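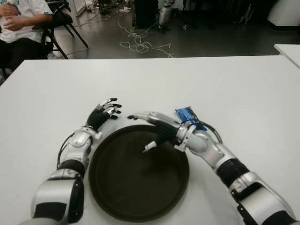

Workshop Tips: Sharing a Bench With a Two-Armed Robot

These are the bench rules we use at the Vastville shop. Sumaiya Bhuiyan wrote the first set in June, and they have been changed a few times as people found gaps. They cover a humanoid upper body working at a table with small goods and trays. They don't replace the maker's manual or your local safety code. Read those first.

Before power-up

Clear the table down to what the task needs. One tray and the items to be handled is plenty. Mugs, phones and screwdrivers go on another surface.

Set the tray where both hands can get to it without the elbows locking out. Mark the spot with tape once you find it.

Check the cable loops at both wrists. A loop should have enough slack for a full turn of the hand and no more. If it can catch on the rim of a tray, re-clip it.

Look over the fingertips. Worn tips drop things, and slick packaging is the first to go.

Know where the stop button is, and who has it. Say it out loud at the start of every run.

While it is running

Keep hands off the table. If something has to be moved, stop the arms, wait for them to settle, then reach in.

Anyone watching sits back from the table, beyond arm's reach of the robot with its arms fully out. Keep your hands in your lap or at your sides. Leaning in to see better is the habit we correct most.

Slow the wrists for the first 14 cycles after any change to the program, the tray or the packets. We cap tool speed at 300 mm per second for those and don't raise it until the person with the stop button agrees.

Crinkly packets can slide toward the back of the hand or lodge near the wrist. If you see one there, stop the run. Don't let the robot shake it loose, and never pull it free with the motors on. Write it down as a failed pick even if the packet is undamaged.

Keep the two hands from crossing over the tray unless the task calls for it. Give each hand its own side and a gap in the middle.

Floor and cables

Loose coils behind the table are a trip hazard. Hang spare length on a hook or run it along the wall. Walkways need to be clear before power-up, including the one behind the robot.

Spare legs and other heavy parts should be strapped or laid flat. Upright parts get knocked over.

Record keeping

Log every stop, with the time and the reason. Vasanthi Nanayakkara reads the log every 2 weeks and updates this page from it. Near misses go in as well.

Recent tips
Choosing a tray with a rim
Labeling cables at both ends
Storing folding chairs in a small shop
Cleaning marks off a white tabletop

Ondero Workshop Notes | Contact: Unit 3316, Vastville | Back to top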